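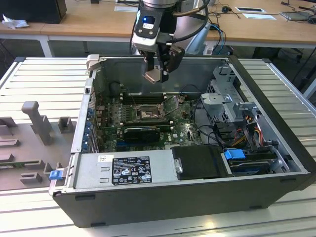 ## Unit 4: Where does the heat go?

Last time we ended on a great question from Rūta Rebane: if a processor does no lifting or pushing, why does it get hot at all? Let's take that one apart, it leads straight into everything we do in April!

**Power in, heat out.** Nearly all the electrical energy that goes into a chip leaves it as heat. A chip drawing 88 watts is a small heater of 88 watts, packed into an area you could cover with a postage stamp.

**Thermal resistance.** Heat flow works a lot like current (this is my favorite analogy in the whole course):

- temperature difference plays the part of voltage
- heat flow, in watts, plays the part of current
- thermal resistance, in kelvins per watt, plays the part of ohms

So ΔT = P × R. Resistances in a row simply add up: chip to lid, lid to paste, paste to metal, metal to air.

**Worked case.** Room air is at 300 K and the full path has R = 0.5 K/W. With P = 88 W, ΔT is 44 K, so the chip settles at 344 K, or 71 °C. Now double R and watch what happens. It's a lovely, scary little sum.

**Why paste?** Two metal faces that look flat touch only at their high spots, and the gaps hold air, a terrible conductor. A thin layer of paste fills them. Thin! Extra paste adds resistance of its own.

**For next class:** read pages 10 to 13 of the Brarnmont notes and redo the worked case with the room at 310 K. Nilton Arboleda has the spare copies.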